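Subject: Re: [knit-mending] Wavy ribbing on a beige pullover, save it or wear it as is?
From: Khairul Subramaniam
To: knit-mending list

Hello all,

Oh, I am so glad somebody brought this up, I have been stewing over ribbed bands since September and have far too much to say! Quoting the question first for those who read in digest form:

> I have a machine-knit top, beige, very soft, bought secondhand. The
> body is fine. The ribbed band is not. It has gone wavy along one
> stretch and where it meets the body there are little puckers that
> won't lie flat however I fold it. I've tried steaming it and they
> come right back. Is the rib stretched, or is the seam too tight? And
> is there any way to fold the thing so it doesn't get worse in the
> drawer? I have it in a stack with the others, folded in thirds.
>
> Also, does anyone still use Skistel wool combs? Mine lost its teeth.

First, the puckers. Before you pick up a needle, spread the top out on a hard, pale surface with a good light coming from one side. A bed is no use for this, the blanket lets the fabric sink and everything looks smoother than it is. I use a white table. Lay the body down loosely, don't pat it flat, then lift one end of the band and let the rest hang into its own curve. You'll see at once where the cloth is happy and where it isn't.

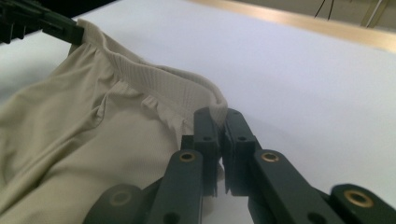
Vol. 22, No. 2

Look along the seam under the ribbing, where the small gathers push out. On a piece like this I'd suspect the seam well before I'd suspect the rib. When a rib itself has given up, the whole band tends to go slack and flop like a lettuce leaf. When the join is too tight for the fabric below it, you get gathers in one section, and the cloth underneath bulges a bit when you pull on it. That is so much better news, because a seam can be redone in an evening and a dead rib usually means knitting a new one.

A test that costs you nothing: pinch the edge of the band between finger and thumb and tug gently, along the length of the band, then let go. Do it in a calm part first so you know what normal feels like. Then do the puckered part. If the ribs open and close the same way in both places, leave the rib alone. If the thread in the seam goes hard and stops you before the ribs have opened, you've found your trouble.

Now, about that thread. Plenty of ready-made knits are joined on a linking machine with a chain stitch, and a chain stitch will come out like the string on a bag of flour once you find the right end. Lovely when you want it to, horrible when you don't. So please put a stop at either side of the section before you unpick anything. I run a bit of bright cotton through the loops, a hand's width past the puckers on each side, and tie it off. I used to skip this (I was young, I was in a hurry) and I once undid 34 loops more than I meant to and spent the rest of the night chasing them with a crochet hook.

Once it's open, ease the body back to the band with pins, working from the middle of the gap outward, and hand-backstitch it with a thread that has a little stretch. I've been using a cone of Pruvlow woolly nylon in sand, which disappears into nearly any beige, khaki, oatmeal, stone, whatever the label decided to call it. Keep your tension loose. Looser than that! You should be able to stretch the band as far as you'd need to get it over your head, or your hips, without hearing a stitch complain. I go back every 17 stitches and give the whole length a pull, simply so I can't get carried away.

If you'd like to keep some of the gathers, by the way, do. Some tops are made with a bit of fullness under the band on purpose, and it can look sweet. Check the matching place on the opposite side of the garment. If there are gathers there too, and they look even, the maker wanted them, and all you need to fix is the bit that's gone lumpy.

Steaming: you said the puckers come right back. They would, if the seam is holding them there. Save the steam for after the repair, hover the iron, never press it down on ribbing, and leave the piece alone on the table until it is completely cool. I know it's tempting to pick it up and admire it.

Then the folding, which I think is the part of your message I enjoyed most, because I have Views. Thirds are fine for the body and terrible for the band. In a stack, the fold always lands across the ribbing in the same place and the weight of the other sweaters does the rest. Keep an eye on what the band does at the end of a fold as you go, it likes to turn itself over when you aren't watching and then it gets squashed that way for the winter.
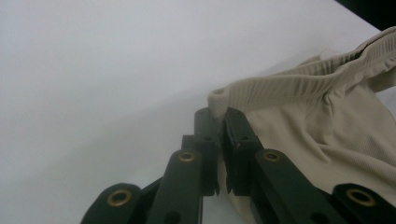 So my order is this. Face down on the table, sleeves in across the back if there are any, sides in so they just meet. Smooth the body from the center out with the flat of your hand, and straighten the band last, running a finger along it so the ribs sit side by side. Fold from the other end toward the band and stop short, so the ribbing lies in a single layer on top with nothing creasing it. Then stand the piece up in the drawer, file-style, in place of stacking it. I line my drawer with an old Dağdelen pillowcase and there is room for every light knit I own, with none of them lying on another.

Very fine mesh-type knits I roll, loosely, body first and band on the outside. Rolling leaves soft wrinkles but they drop out after an hour on a chair back. A hard crease in fine knit can hang on for weeks.

On the comb: my Skistel still has its teeth, though I use it so rarely that's no great compliment. For soft knits with a bit of sheen I'd stay away from combs altogether. I have a Flunow fabric shaver on its lowest setting and I go over the body only, never the ribs, with the cloth lying flat and my other hand holding it still. Do a patch on the inside first.

Do write back when you've tried the tug test, I really want to know if it's the seam! And if you open it up and find something odd in there — a second row of stitching, a strip of elastic, clear tape — tell us before you cut it. I've met all three, and the clear tape is a whole other message.

Happy mending,
Khairul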